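Ticket 806 — Café page: old opening hours still show to some visitors
Status: Closed
Opened by: Mayuree Wattanapong
Handled by: Palesa Pillay, Stimico Hosting Support
Site: Anatetti Tea and Crafts (WordPress, shared plan)

Opened February 19, 2026

Hello support team,

I have a problem with the opening hours on our website. In December we had holiday hours, and after the holiday I changed them back. In my own browser the page is correct. But customers still come to the shop too early, and they show me their phone, where the page says we open at 8. We open at 10 now.

What I have tried already:

I cleared the history in my browser. I opened the page in a private window and it was correct. I asked my sister to open it on her phone and she saw the old hours. Then she opened it a second time with the Wi-Fi turned off and it was still old. I also saved the page again in the editor, without any change, because I read on a forum that this can help. It did not help.

I did not change the theme. The only plugin I added this winter is the one which makes pages load faster. I don't remember if the trouble began before it or after it, I am sorry.

Best regards,
Mayuree

Reply from Palesa Pillay

Hi Mayuree,

Thanks for the details, they save us a lot of time. Could you send me three things?

The exact address your sister opened, with everything after the slash. The name of the speed plugin. And one more page where you changed something recently, so I can compare. Please tell me what is new on that page, text or picture, so I know what I am looking for.

Please don't remove the plugin yet. I want to see the fault before we touch it.

Palesa

Reply from Mayuree Wattanapong

Hello Palesa,

Here are my answers, in the same order as your questions.

1. My sister opened the address without www. I always open it with www, because it is saved like this in my bookmarks. I did not know that it can make a difference.

2. The plugin is called Burkum Page Speed. I use the free version. In its settings there is a line "Keep saved pages for" and it says 2 months. I did not choose this number, it was there from the beginning.

3. The other page is "Baskets and Boxes". Last week I changed the first picture and one sentence below the title. The new sentence begins with "Woven baskets with lids" and the new picture is the one with the green lining:

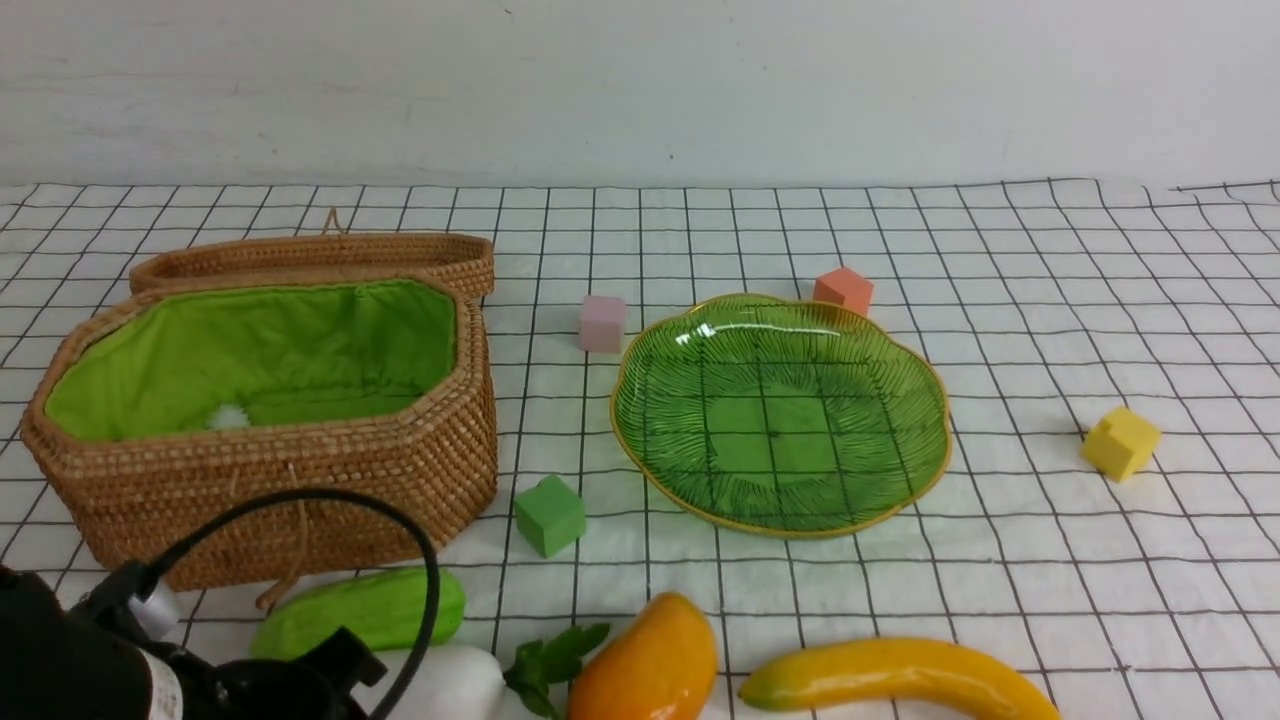
4. You did not ask for it, but maybe it is useful: on my sister's phone the basket page is also old. She sees the former picture, a stack of blue tins, and the former sentence. So it is the same fault on both pages, I think.

I also pressed the button "Empty saved pages" in the plugin. It showed a green message and said it was finished. After this, nothing changed for her.

Mayuree

Reply from Palesa Pillay

Point 1 is the answer, and I can see the same thing from our side. Your site is reachable at two addresses, and the plugin keeps a separate set of saved pages for each one. The button empties only the set for the address you are logged in to, so the copies without www stayed where they were.

I have done the following:

Deleted both sets of saved pages directly on the server.
Added a redirect, so every visitor without www is sent to the www address.
Changed "Keep saved pages for" to 2 days.

Can you ask your sister to try again? If her phone is stubborn, she should close the browser completely and open it once more.

Palesa

Reply from Mayuree Wattanapong

Hello Palesa,

She tried it and the hours are correct now — the basket page too. I tested also with the old tablet in the shop, with both addresses, and both times I arrived at the www one.

One small question. Our map listing at Matlala Town Guide has the link without www. Must I write to them?

Thank you for your patience,
Mayuree

Reply from Palesa Pillay

No need, the redirect takes care of it. If you edit the listing one day for another reason, you can put in the www address then. It saves the visitor one short step.

I am closing this ticket. You can reopen it by answering this message.

Palesa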